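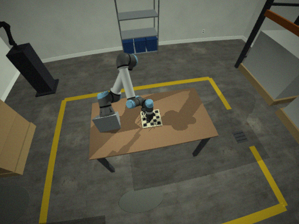 Forums > Clubs and evenings > Chess > Time limits

Grelletley v Grotbridge – 30 minutes each or slower?

rookandroll
Dec 24, 2018
Right, quick one before the shops shut. Grotbridge want 30 mins each for the return match. No increment. I say that's too fast for a league game, half our lot only start thinking after move twenty. Views?

pawnbroker282
Fine by me. Last match went on so long I missed the bus. 30 each, home by ten, lovely.

Paloma Tillman
No. Board five was a dead drawn rook ending and I'd have lost it on the clock. Thats not chess, it's who can slap a button quickest.

pawnbroker282
You'd have moved faster if you had to!

Paloma Tillman
Or hung the rook. Seen me in time trouble?

lech_s
Middle way – 30 plus a few seconds a move. We did it at my old club, games ended at sensible times and no rows over flags. Needs digital clocks though. How many has Grotbridge got?

rookandroll
Not enough. Could borrow. Also they want to play on the long tables again, two games to a table, which I hated. Prefer one board each, elbow room, like this:

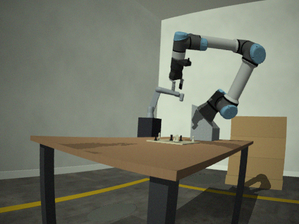
Wooden table with the chess area on it

lech_s
One each is nicer yes. Means more tables to shift. Lech Stępień, bad back, not volunteering.

pawnbroker282
Two to a table never hurt anyone. Bring less sandwiches.

rookandroll
Ok will ask them about the increment, tables can wait til after Christmas. If they say no I'm minded to just accept it tbh.

Paloma Tillman
Then put me down as reserve.

Contact us | Forum rules | Back to top

Related threads
Ackermann Cup draw, second round
Touch move with juniors – how strict?
Nustameo clock keeps resetting
Lift to Grotbridge wanted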